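**Two-finger or suction for mixed kitchen stuff?**

**tegwen_r** - December 17, 2019
Trying to pick between the Kummont two-finger and the Husen suction cup before I spend any money. I've been running both in sim on the same arm, 300 picks each, and the fingers are winning. Plates are the pain, they lie so flat that the fingers just scrape at the rim.

**Teemu_I**
Suction, no contest. Plates are exactly what it's for. What's your cycle time?

**tegwen_r**
18 seconds with the fingers, a bit less with the cup. But the cup hates the banana!

**orsi.p**
Don't agree with Teemu. A cup on a curved peel or a crate with lattice walls is misery - I had a Husen for a year and sold it. Fingers, and tip the plate against something first.

**Teemu_I**
Tipping plates is a bodge. And sim contact on thin rims is rubbish anyway, I wouldn't trust either number.

**tegwen_r**
Fair, I did wonder about the contact settings. I've put the arm over by the yellow crate for the next batch, 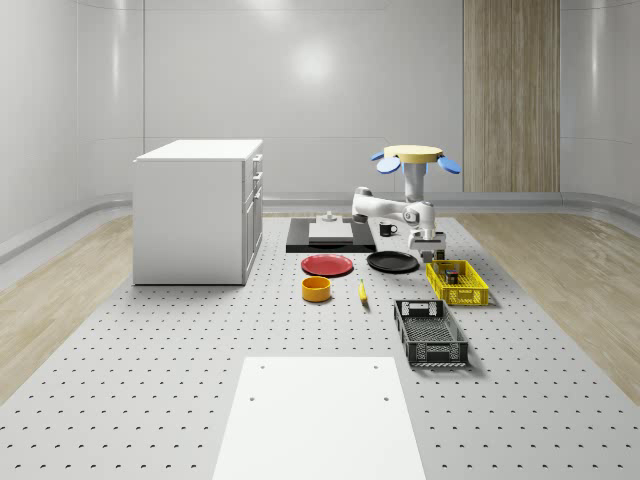 and I'm leaving the plates where they are so the two runs match. The can's already in there, and I'll try softer pads on the fingers while I'm at it.

**orsi.p**
Post the pad stiffness when you've got it please, mine are at 400 and too bouncy.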